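Notes from the Cuautle Neighborhood Newsletter

Well, friends, the spare room at the Cuautle house is finally getting its new walls, and I want to thank everybody who wrote in with opinions on wallpaper after my little plea in May (my goodness, you all have opinions!). Teodoro Huerta has offered to lead a Saturday morning on hanging patterned paper, and he'll bring his own long table, his brushes and that enormous bucket of his.

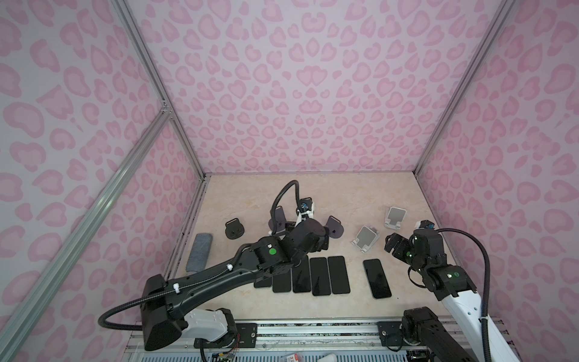 Paper with a big repeat scares people off, and it scared me for years, until my aunt talked me into doing a powder room in peonies and I never looked back. Teodoro likes to start at the middle of the wall and work out to both corners, so the two sides balance. A pink leopard print like the one on those walls, with the spots nearly mirrored from left to right, would look awfully lopsided if you began in a corner and just hoped! Buy one roll more than you think you need, and please keep the scraps, as I still patch with mine.

The class costs 9 dollars, paste included, and there is room for two more. Call me at home before supper, and wear old shoes.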